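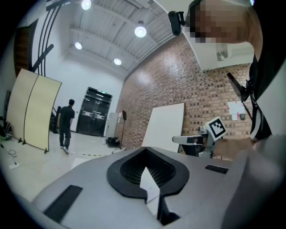 Ticket 106
Site: Orholm, Gandton, main hall
Subject: Buzzing noise and lights dropping out
Priority: Normal
Status: Open
There is a steady buzz in the main hall whenever the ceiling lights are on, and one of the round lights goes off by itself and comes back after 20 minutes. The buzz is easiest to hear at the brick wall, near the small gray box next to the pinned-up sheets of paper. A large white board is leaning against the same wall and can be moved if you need to get in there. I don't know what the gray box is for. It has not been opened.

Update, Saturday, 9:15 a.m.
Switched all the hall lights off at the panel in the corridor. Buzz stopped. Switched on circuit 1 only, no buzz. Switched on circuit 2 only, buzz came back within a minute. Left circuit 2 off until noon.

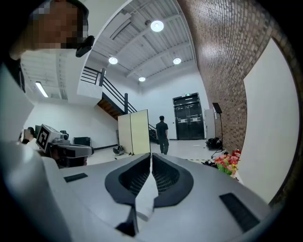 Circuit 2 feeds the round lights according to the Jorar drawings, but the drawings are from before the ceiling work and I would not rely on them. The tube light in the lower part of the ceiling stayed on the whole time and did not flicker.

Update, 2:40 p.m.
Called Siregar. They think it is a failing driver and want the part number off the fitting. We can't reach the fittings with our ladder, so please bring a lift. The corridor door opens 800 mm wide, so check that it will go through.

Still needed: part number, a new driver, and someone to label circuit 2 correctly.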